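Gheorghița Avram did not set out to make a film about a ferry. She had been writing a script about her grandparents for most of three years when a friend lent her a house in Irnonby, and the only way to get groceries was to cross the river on a boat that held six cars.

"I took it twice a week," she says. "After a month I knew everybody's schedule. The man with the bread van, the two sisters who fought in the front seat. I put the other script in a drawer."

The result is Skorora, her second feature, which runs 83 minutes and has almost no music. It follows a ferry pilot named Bainbridge through the last summer before a bridge opens upstream. He is played by a retired school bus driver who had never acted before.

Avram met him at an open casting call in the town hall. She saw 415 people over nine days, most of them for small parts.

"He read very badly," she says. "Then he stopped reading and asked me where the boat was supposed to be in this part, which side of the river. He wanted to know which way he would be looking. I gave him the job that night."
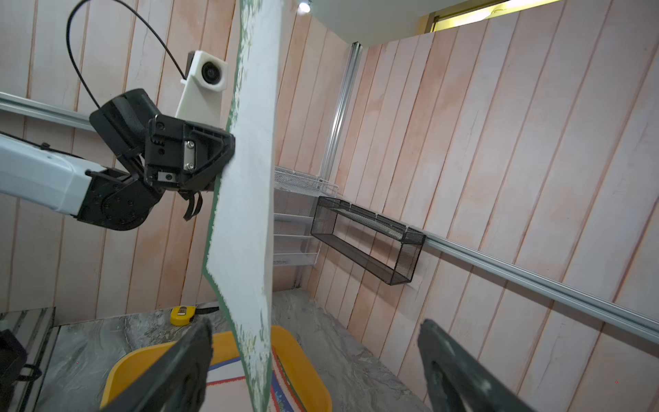
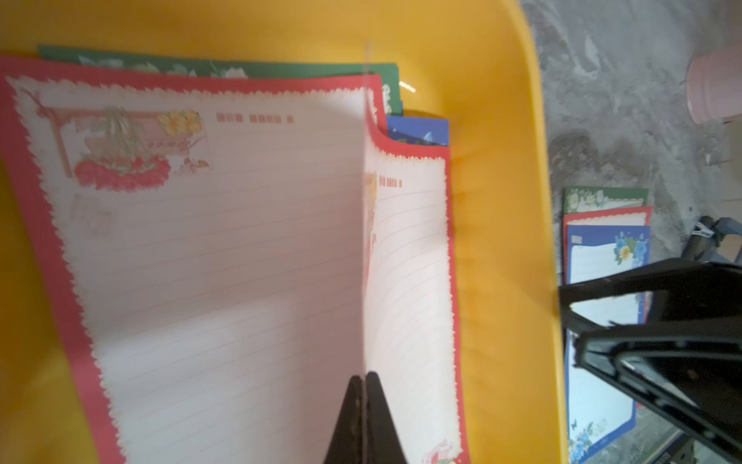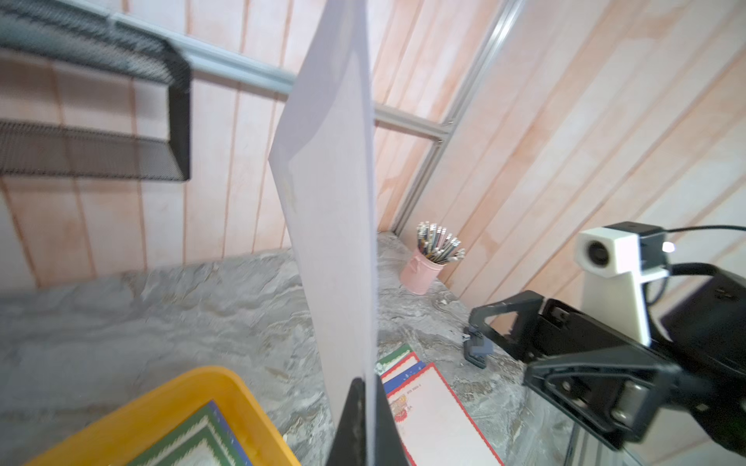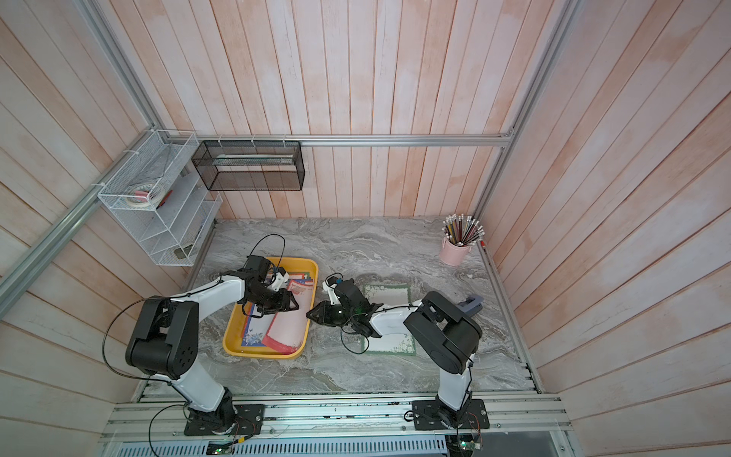 The shoot began in July and lasted 31 days. Money ran short in the second week. A distributor had promised a payment on the first day of filming and then pushed it back, and Avram let the second camera go to keep the boat.

"The boat was the expensive part — fuel, insurance, a licensed pilot standing just out of the shot," she says. "I could live with one camera. It meant we did everything from one side and then turned around and did it again. The actors got tired, but the light was better for it, because we had to wait."

She edited the film with Ferketel, a small post-production house that had worked on her first feature. The first cut was over two and a half hours. A subplot about the bridge engineers went completely, along with a wedding that had taken four days to film.

"People still ask me about the wedding," she says. "Some of them were in it. I sent them the footage."

What stayed is mostly the crossings. There are eleven in the film, and Avram says she can tell them apart by the sound of the engine. The sound recordist came back alone after the shoot, at his own expense, to get the ramp coming down at night.

Skorora opens on 23 May 2017 in a handful of theaters. The first public screening was held in Irnonby, in a gym with 770 folding chairs, all taken. Bainbridge's real-life counterpart, who piloted the ferry for 26 years, sat near the back and left before the lights came up.

"He called me the next morning," Avram says. "He had a note about how we tied the rope in the first scene. He was right, we tied it wrong."

She has gone back to the script about her grandparents. It is set on a farm, and she expects to start casting next year if the money holds. She would like to use two cameras.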